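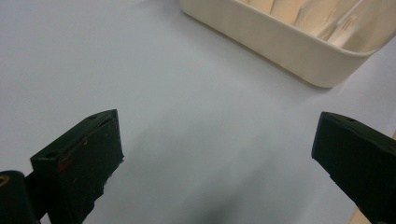 Vol. 14, p. 213

Stop Asking the Planner to Be Smart

By Edmund Domański
18/06/2019

I've been writing software for robot hands long enough to have strong feelings about wooden slats. You know the ones I mean, pale strips of wood in an off-white bin, packed side by side, with a few of them leaning. Your eyes sort that out before you've put your coffee down. You see that the leaners can come out first and you reach for one. My code, for most of last August, saw a beige lump.

I want to talk about where we put the blame when that happens, because I think my corner of the business has it wrong.

Say a pick fails. The fingers come down, close on air or on two slats at once, and everybody at the desk says the planner made a bad choice. So somebody opens the planner and adds a rule. If the slat leans more than so much, come in from the other side. If there's a wall close by, back off. I've written plenty of these myself! They feel great to write. You get home feeling you taught the thing something. Then the bin gets turned a quarter of the way round and half your rules are fighting the other half.

At Stollico, where I did the bulk of this work, our planner had grown to 1,556 lines by the time I sat down and read it from top to bottom (I don't recommend this in one afternoon). A good third of it was apologizing for perception. It had a special case for a slat that was reported as twice its real width. It had another for a slat reported as floating a little above the others. Wood doesn't float. The planner was being asked to guess, politely, what the camera side had meant to say.

So here's my opinion, and you can write in and tell me I'm a crank: most of what we call planning trouble in bin work is perception that never admitted it wasn't sure.

Think about what the software gets to work with. Pale wood, pale bin, pale table. The line between one slat and the next is a thin division, and sometimes it's hardly that. The bin wall throws a faint shadow on the table, and our first edge finder just loved that shadow. The fingers are dark, which helps, because at least you always know which pixels are you. But the open space between them is mostly one long soft fade from light to dark, and a depth estimate on a surface like that will wander all over the place. A person would shrug and say "I can't really tell how far off that is." Our code said 699 millimeters, with a straight face, and handed it on.

That number bothered me for days. It wasn't even very wrong! What bothered me was that it looked exactly the same as the good numbers. The planner had no way to treat it with suspicion, so it didn't.

The fix we ended up with was dull. We made every slat edge carry a second value saying how much the camera side trusted it, and the planner wasn't allowed to read the first value without the second. That's it. The tool we used for passing messages around is called Sistano, and it fought us a little, because every message type had to change and all the old logs stopped loading. I wrote a converter. The converter had a bug where it swapped left and right finger offsets, so for a day I believed we had invented a new kind of failure. We hadn't. I'm still a little sore about it.

After that, the planner got shorter almost by itself. When trust was low, it moved the hand a bit, looked again, and tried once more. All those special cases for fat slats and floating slats went in the trash. I kept one, for slats that are layered or slotted together, since no amount of looking again tells you whether two bits of wood come up as one. You have to tug and feel. (That's control, and it deserves its own column.)

Now, a fellow at Szulc, whom I argue with by email, thinks this is all backwards. He says collect more examples, train one big model from camera to fingers, and the question of who blames whom goes away. I like him and I think he's half right. The learned grasping I've tried is lovely on the easy picks, way smoother than anything I ever wrote by hand. But when it goes wrong I've got nowhere to put my finger. I can't open it up and ask which edge it believed. With the boring split version I can pull up a log, find the bad edge, and be done by lunch on a good day.

Could you have both? Sure, probably. A learned model that says how unsure it is, feeding a small plain planner, would make me very happy, and that's more or less what I'm trying to build on Vunden, my evenings project. It chews through up to 14 frames a second on my old desktop, which is plenty for wood that isn't going anywhere.

What I'd ask of anyone starting out is small. Before you write a rule in the planner, go and look at the frame it was working from. Look at it yourself, full size, on a decent screen. If you can't tell where one slat ends and the next begins, then your planner never had a chance, and the rule you're about to write is a bandage on somebody else's knee.

And keep the old logs in a format you can still open. I'm rewriting that converter for the third time this week.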